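**Tinura two-arm bench cell — product page**
Page revised 20 March 2024

The Tinura is a bench cell for light picking and sorting: two arms on an aluminium extrusion frame, a timber worktop inside it, and a controller that sits beside or behind the table. It is sold by Droltside as a complete cell or as a frame kit for sites that already have arms. Everything below applies to both versions unless marked otherwise.

## Work area

The worktop is supplied oiled, with no coating. Varnish and laminate films are not recommended, as they give hard reflections under ceiling lights and upset part detection. Bins and tubs are not included. Any open container will do if the gripper can enter it at the taught approach angle with the fingers fully open.

Soft packaging is the usual load. Crinkled bags change shape each time they are set down, so the pick height is taken from the top surface of the bag and not from a stored value. Small flat packets are the harder case. Set the finger tips to touch off on bare timber before running them, and repeat the touch-off after any tip change.
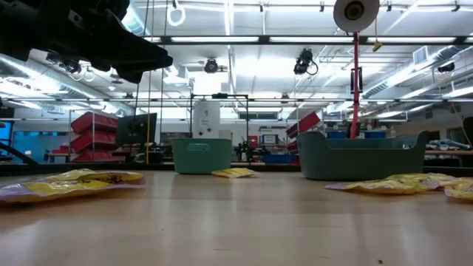

Does the cell need recalibrating when the containers are changed? Only the container positions need re-teaching; the arm-to-table calibration stays valid as long as neither base nor the worktop has been moved.

## Supplied parts

| Part | Frame kit | Complete cell |
|---|---|---|
| Extrusion frame, black | Yes | Yes |
| Worktop | Yes | Yes |
| Arm base plates, pair | Yes | Yes |
| Arms and grippers | No | Yes |
| Controller (Paewai) | No | Yes |
| Finger tip set, spare | No | Yes |
| Touch-off block | Yes | Yes |

The frame kit ships as part number 363. The base plates are slotted to suit the Ganow arm pattern. Other patterns need an adaptor plate, made to order from a drawing.

## Setting up

1. Level the frame before the worktop goes in. Check diagonals at all four corners and pack the low feet.
2. Drop the worktop in and clamp it to the rails finger-tight. Leave it overnight in the room where it will be used, then tighten.
3. Bolt one arm base to each side of the frame. The bases need not be directly opposite each other, but the offset must be entered in the cell file.
4. Run the arm cables with enough slack for full reach. Move each arm by hand through its range with the power off and watch for any loop that catches on a clamp or a container.
5. Power up one arm at a time. Wait for the joint indicator to settle on green before starting the second.
6. Home both arms, then touch off each gripper on the block.
7. Teach the shared zone last. With both grippers brought in toward one bowl, set the minimum gap between them at the closest point of the path — do not set it at the rest position.

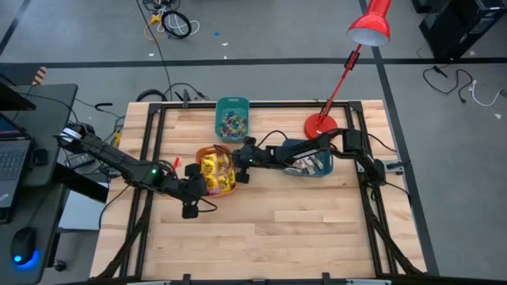
## Routine care

**Every shift.** Wipe the finger tips with a dry cloth. Sugar and printing ink both build up on the pads and will reduce grip on glossy wrappers. Brush the worktop clear, including along the inside of the rails.

**Every 21 days.** Check the base bolts with a torque wrench. Check the worktop clamps by hand. Inspect the cables where they leave the arm and where they pass over the frame edge. A flattened or shiny patch on the jacket means the cable has been rubbing and should be re-routed.

**Each July.** Replace the finger pads whether or not they look worn, re-oil the worktop and repeat the full calibration. Allow 8 hours with the cell out of service.

## Faults seen in use

- *One arm drops short of the bowl.* Check that arm's base bolts first. If they are tight, repeat the touch-off.
- *Arms wait on each other in the shared zone.* Both have been given the same priority. Set one to 1 and the other to 2.
- *Joint indicator does not come on.* Reseat the connector at the base, then the one at the controller. Do this with the power off.
- *Bag slips during the lift.* Clean the pads and reduce lift speed. Raising the grip force tends to burst sealed bags and should be the last thing tried.

## Spares and service

Finger pads, clamps and cable sets are held in stock. Base plates take roughly three weeks. Service bookings go through Kulsoom Jafri at Droltside; questions on cell files and controller settings go to Vaughan Hoani. Quote the frame serial number, stamped on the underside of the left rail.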